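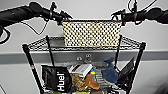

*Two black arms, one on each side of a hanging mesh basket.*

Fladetari has confirmed that its Stekier compact electric van will go on sale in August with a choice of two battery packs, following a series of changes to the cooling system and rear axle. The Stekier is the firm's first vehicle on a dedicated electric platform. Earlier vans from the company used converted diesel underbodies, with the pack mounted behind the front seats.

The platform runs on a 400-volt architecture. Both packs sit between the axles in a sealed aluminium tray that also serves as a stressed part of the floor. A single motor drives the front wheels through a fixed-ratio gearbox. An all-wheel-drive version has been studied but is not part of the current plan, and the space set aside for a rear motor is taken up by a storage well under the load floor.

Kerb weight for the smaller-battery van is quoted as 1522kg without driver. Maximum payload is around 500kg with either pack, as the larger battery is offered only with the uprated rear springs. Towing is approved for the larger pack alone.

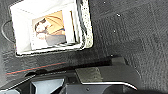

The cooling changes concern the loop shared by the battery and the inverter. On the first prototypes a single pump served both circuits, and the inverter reduced its output on long motorway climbs before the battery had reached its own temperature limit. Production vans have a second pump and a three-way valve, so the two circuits can be run separately or joined. In cold weather they are joined, and waste heat from the inverter is used to warm the pack before charging.

The rear axle remains a torsion beam. Fladetari moved the damper mounts outboard after testing with a part-loaded van showed too much movement over short bumps. The revised mounts narrow the load bay slightly between the wheel arches, though a standard pallet still fits lengthways. Spring rates at the front are unchanged.

Final assembly will take place at the Visivville plant, where the body line has been altered to accept the flat floor. Door panels, glass and front seats are carried over from the existing diesel van. The dashboard is new, with physical switches kept for the heater, demister and hazard lights. Body conversions, including a refrigerated version, will be handled by Kalniņš, which already supplies shelving and bulkheads for the diesel range.
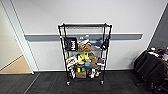

*Black wire shelving cart on casters, with an empty top shelf and loaded levels beneath.*

Charging is through a single port in the nose. The onboard AC charger is a three-phase unit on all versions, and DC charging is standard with the larger pack and optional with the smaller one. Drivers can set a charge limit and a departure time from the dashboard or by phone. There is no provision at launch for feeding power back to the grid, although a socket in the load bay will run hand tools while the van is parked.

Range figures have not been released, as the approval tests were carried out before the final valve software was signed off and will be repeated. Prices will be published when the order books open. A crew van with a second row of seats is due later, on the same wheelbase and with the larger pack only.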